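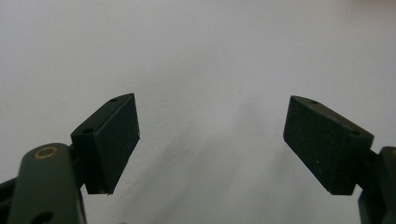
How long should the slide sit in the chamber before I start recording cell movement?

Leave it for 60 minutes with the lid closed, so that the cells settle and take hold of the surface before the first shot is taken.

Kudetti Cell Tracker: Set-up Guide, Section 3
Preparing and recording a migration run
By the Unero support desk
Jul 26, 2022

Now for the really enjoyable part! By this point your chamber is warm, your software is installed and your cells are ready to go. This section takes you from a loaded slide to your first full recording, and if you've never watched tumour cells creep across a gap before, you're in for a treat.

Before you begin
Check that the chamber light is green and the water tray is filled to the line. If you are using the Surdu gap slide, take it out of the fridge early and let it come up to room temperature in its wrapper.

CAUTION: Human cell samples must be handled under your lab's own safety rules. Wear gloves and eye protection throughout.

Loading the slide
1. Open the chamber lid and lower the slide into the holder, label end towards the hinge.
2. Add the cell mixture to both outer wells. Go slowly – bubbles are the biggest cause of spoiled runs.
3. Close the lid and start the settling timer.
4. When the timer sounds, lift out the plastic divider with the tweezers, straight up in one smooth pull. A clean gap now lies between the two groups of cells.
5. Top up both wells with fresh growth liquid and close the lid again.

NOTE: If the edge of the gap looks ragged on screen, you can still use the run. Choose Rough Edge in the Measure menu and the software will take an average along the whole line.

Setting up the recording
6. In the Record window, pick New Run and give it a name you'll recognise later (cell type and dish number work well).
7. Set the length to 24 hours. Fast-moving lines may close the gap sooner, and you can stop early without losing anything.
8. Set the interval to 3 minutes.
9. Focus on the left edge of the gap, press Lock, then check the right edge. Press Lock again.
10. Press Start.

CAUTION: Do not open the lid during a run. Even a short drop in warmth slows the cells, and the speed figures for the next hour or so can't be trusted.

Watching the first results
Tracks appear as coloured lines once the software has enough shots to work with. Do have a look at the live view while you wait! You'll often spot single cells breaking away from the group, and clicking on one brings up its own path and speed.

If tracks jump about wildly, the slide has probably shifted in its holder. Stop the run, press the slide down firmly at both ends and begin again from step 6.

Saving and exporting is covered in Section 4.

3,329 views | 24 shares | 3 comments

Related guides
Section 2: Warming and levelling the chamber
Section 4: Saving and exporting your tracks
Cleaning the Surdu slide holder
Using the Sisosgate drug-testing add-on
Fixing blurred shots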